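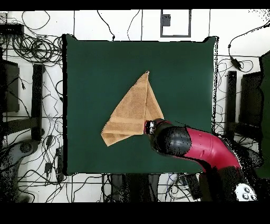

Towels going stiff, what am I doing wrong

skarkton_mel
Moved to a hard water town in October and every towel I own feels like cardboard now. Same detergent, same washer. Only 6 months old, most of them. Is it the water or me??

HarishSalian
Too much soap. Everybody uses too much. Cut it in half, then half again. Skip softener, it coats the loops.

incombe77
Disagree on softener. Used it for 12 years, towels are fine. Soft even.

HarishSalian
Soft yeah. Do they dry you tho

incombe77
Yes they dry me lol

bindu_v
Vinegar in the rinse, half a cup, no softener same load. Did this for a whole season at the guest house (Bindu Varghese here, some of you know me from the Narkimel board). Also shake them out before the dryer. Hard. Snap them.
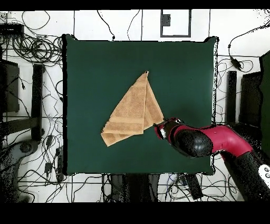 tan terry, woven bands near the end

bindu_v
The bands shrink more than the terry btw, so you get that ruffled end. Lower heat helps a bit. Won't undo it.

ziolkowski_fan
vinegar eats the rubber seals, my repair guy said never. citric acid instead

bindu_v
Half a cup diluted in a full rinse? Never had a seal go. But ok, citric works too.

skarkton_mel
Ok so less soap first, then vinegar or citric. Line dry or dryer? I've been hanging them in the basement, takes forever

HarishSalian
Basement is prob half your problem. No air moving. Hang till damp then 12 or 13 minutes in the dryer on low. Fluffs them right up.

incombe77
I do 30 on high. Nothing has died.

ziolkowski_fan
30 on high is how you get a lint trap full of towel

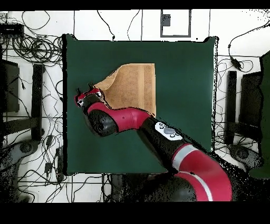 Can I wash new towels with everything else the first time?
Wash them alone for the first couple loads, they shed lint all over and dark ones bleed.

skarkton_mel
Good to know, did the oposite with the navy set. Have blue socks now.

bindu_v
Been there. Rewash the socks before they dry, not after

skarkton_mel
they're dry

incombe77
blue socks it is. Still say try softener once, one load, see what you think

HarishSalian
No

skarkton_mel
Doing the half soap thing tonight, will post back if the hand towels come out any better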